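Drink Station Project, Final Report
Iresha Barua, Rurness Hall group

1. What we wanted to find out

Our hall runs a mocktail table at the September open evening and every year it's a mess. Sticky tables, lost tools, lemon juice on the sign-up sheets. Our question: does the way you lay out the work surface change how much cleanup there is, and how long one drink takes? We picked one drink (cold tea, lemon, sugar syrup) and stuck with it.

2. Materials

Brown paper off a roll, to cover the table
Bamboo cutting board with a metal handle
Steel jigger
Small clear glasses
Lemons, one out at a time
Cold strong tea in a pitcher
Two rags, one wet one dry

Paper came from Farkbridge Supply, cheapest roll they had. We tried a plastic cover first. Slid everywhere, dropped it after one go.

3. Layout A

Everything bunched up in the middle. Jigger, glass and lemon all on the board. Felt quick at first but you pour over the lemon and then you have to pick up a wet lemon. Glass got knocked over twice. 13 drinks made this way before we gave up on it.

4. Layout B

Board in the center of the paper, long way across. Lemon goes at the top left corner of the board, out of the pouring area. Glass off the board completely, on the paper to the right. Jigger comes in from the left and gets rinsed between drinks.

Much better. No glasses went over. Average time per drink dropped to 30 seconds, and that's with me talking to people. We made 100 in total with layout B over the whole project, most of them drunk by the hall, thank you Rurness.

5. What still went wrong

The board. Bamboo soaks up tea faster than we expected and the stain spreads along the strips. Wiping right away helps a bit. Leaving it till the end of the batch doesnt. We should of oiled it before starting, this was in the notes from last year and we missed it.

Drips on the paper were a smaller problem. They sit on top for a while so you can blot them. Rubbing tears the paper.

Layout B, brown stain over much of the right half of the board, lemon up in its corner, couple of droplets next to the glass:

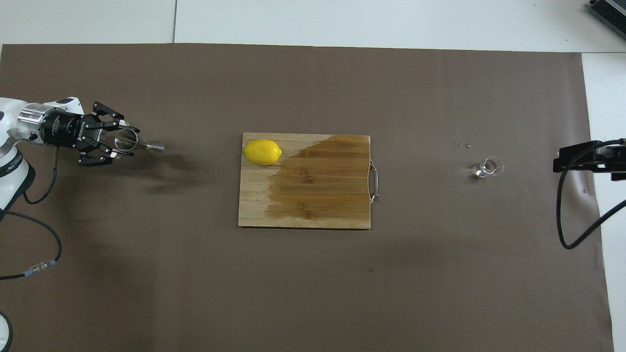 6. Cleanup

Lemon and glass off first, then board to the sink, then roll the paper inward from both ends so anything loose stays inside. Table under it only needed one wipe. With layout A we had to wash the whole top and part of the floor.

7. Things to change

Oil the board, two coats, day before.
Try a tray under the glass. Ran out of time for this.
Cut the paper bigger. Ours left a strip of white table bare on the right side.
Write times down in one notebook, not three. Some of the layout A times are missing and I cant get them back.

8. Where stuff is

Leftover paper and the jigger are in the cupboard in room 203. Board is drying on the rack there, please dont put it in the dishwasher. Time sheets are in the green folder on the same shelf.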